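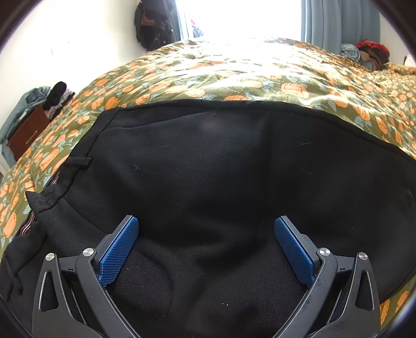
검은 옷 먼지 떼기, 제가 요즘 하는 방법

저희 집은 옷장의 절반이 검은색이에요. 맨투맨, 후드, 잠옷 바지까지 다 까매서 보풀이랑 실밥하고는 그냥 평생 같이 사는 느낌이랄까요 ㅎㅎ 그래도 몇 년 살다 보니 요령이 좀 생겨서 적어 봅니다.

일단 세탁할 때 무조건 뒤집어서 넣으세요. 수건이랑 같이 돌리는 건 절대 금지! 저는 검은 옷만 세탁망 2개에 나눠 담고 물 온도는 40도를 안 넘겨요. 세제는 액체로, 평소보다 살짝 적게 넣고요. 가루세제 쓰던 시절엔 허연 자국이 남아서 헹굼을 또 돌리곤 했어요.

건조기는 먼지 필터부터 확인하세요. 저는 9분만 찬바람으로 돌리고 꺼내서 널어요. 이것만 해도 붙어 있던 먼지가 꽤 떨어집니다. 바짝 말리면 정전기 때문에 도로 달라붙더라고요.

그래도 남는 건 침대 위에 쫙 펴 놓고 떼는 게 제일 편해요. 손에 들고 하면 천이 자꾸 접혀서 같은 데만 문지르게 되거든요. 돌돌이는 1,000원짜리 리필로 충분하고, 위에서 아래로 한 방향으로만 밀어 주세요. 돌돌이가 떨어졌을 땐 고무장갑에 물을 살짝 묻혀서 쓸어내려도 되고요. (설거지하던 장갑 말고 새것으로요!)

보풀 제거기는 Magsi 걸 쓰는데, 기모 있는 옷에는 세게 누르지 마세요. 저 그러다가 소매에 구멍 냈어요... 아끼던 옷이었는데 ㅠㅠ 길게 빠져나온 실은 잡아당기지 말고 쪽가위로 자르거나 바늘로 안쪽에 넣어 주시고요.

보관은 접어서 서랍에 세워 두는 쪽이 나았어요. 옷걸이에 걸어 두면 어깨에 먼지가 하얗게 앉아요. 니트류랑은 칸을 따로 쓰시고요. 앙고라 옆에 한 번 뒀다가 돌돌이 한 통을 다 썼답니다.

다음에는 흰 운동화 끈 삶는 얘기 올릴게요.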